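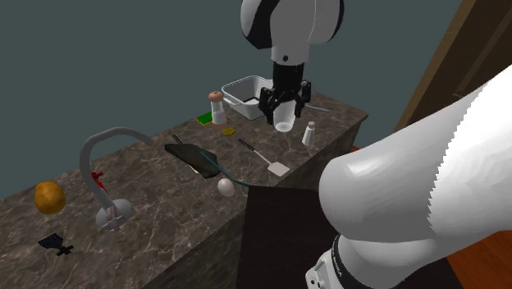

Wanted: people who do chores and don't believe the adverts

Pimaleck is looking for 18 paid participants for a study of household and shop-floor robots. We are a small testing outfit. We don't build robots and we don't sell them. Firms and landlords who have been told that a machine will soon be clearing the kitchen or restocking the back room pay us to find out how much of that is so.

Our view, for what it's worth, is that most of it isn't so yet. We would like to be shown wrong. In the meantime we need people who know what a properly done job looks like, because the people who make these machines tend to mark their own homework, and they mark it kindly. "Task completed" in a sales film can mean that a cup was picked up. Anyone who has worked a Saturday in a café knows that picking up the cup is the easy bit.

What you would be doing

The study is called Hidarness and it has two halves. In the first you watch recorded and simulated attempts at ordinary jobs: clearing a worktop, putting cutlery away, sorting a returns bin, facing up a shelf. The simulated ones are computer-made kitchens with a computer-made arm, and we treat them with extra suspicion. A simulated fork is never greasy unless somebody has remembered to make it greasy.

You score each attempt on a plain sheet. Would you accept this from a new starter? Would you have to go back and do it again? Did the machine put the thing where a person would want it, or only where it could reach? There is a box for comments and we do read it. Swearing is fine within reason.

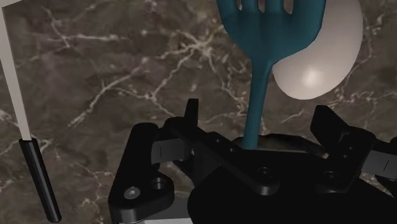 Simulated worktop, with the gripper close to a teal fork.

In the second half you do the same jobs yourself at our rooms in the old Galanis building, at your normal pace, while we time you. You won't be racing a robot. We want to know what "normal" is, as the figures we have been given by suppliers seem to assume that people are either very slow or made of gold.

Small, flat and awkward things will come up a lot. A fork lying on a hard surface is nothing to you. You slide it to the edge, or press on one end, or get a nail under it, and you couldn't say afterwards which you did. A gripper with stiff fingers has to be told, or has to learn, and then somebody moves the fork. Eggs come up too, for the obvious reason.

Who we want

People with at least a year of paid or unpaid work in any of these: cleaning, kitchen work, care work, shop-floor or stockroom work, running a home with other people in it. We mean that last one. It counts the same as the others.

You should be able to stand for an hour at a time for the second half. If you can't, tell us, and you can apply for the viewing half only.

You don't need to know anything about computers. If you work for a company that makes or sells robots, please don't apply — we will ask. We'd also like a few people who think the machines are nearly ready. So far we have had trouble finding any who do the washing-up.

Hours and pay

Four sessions on weekday evenings or Saturday mornings, spread over a fortnight. Pay is £14 an hour, with travel paid on top if you keep your tickets. The whole thing comes to 22 hours if you do both halves, less if you do only the first. You are paid for the sessions you attend, including any you attend and then decide you've had enough.

Tea is provided. Lunch isn't.

What we won't promise

We won't promise that your comments will change a product. They go into a report to the clients who paid for the study and a shorter version goes on our website. Some makers have read our earlier work and taken it well. Cosport, our last round, ran to 46 attempts at emptying a shopping basket into a cupboard, and the summary was not much liked by anybody who had lent us a machine.

Nor will we tell you that this work is saving your job or ending it. We don't know. Our guess is that the dull parts of a lot of jobs will be tried on machines long before the machines can do them, and that someone on a low wage will be stood next to them putting things right. It seems sensible to ask that person now.

How to apply

Use the form on the participants' page, or ring the office in the afternoon and we'll fill it in with you. Tell us which chore you are best at and which one you would hand over tomorrow. No CV, no references. We will reply to everyone, though it may take us until the end of May.

Posted May 15, 2018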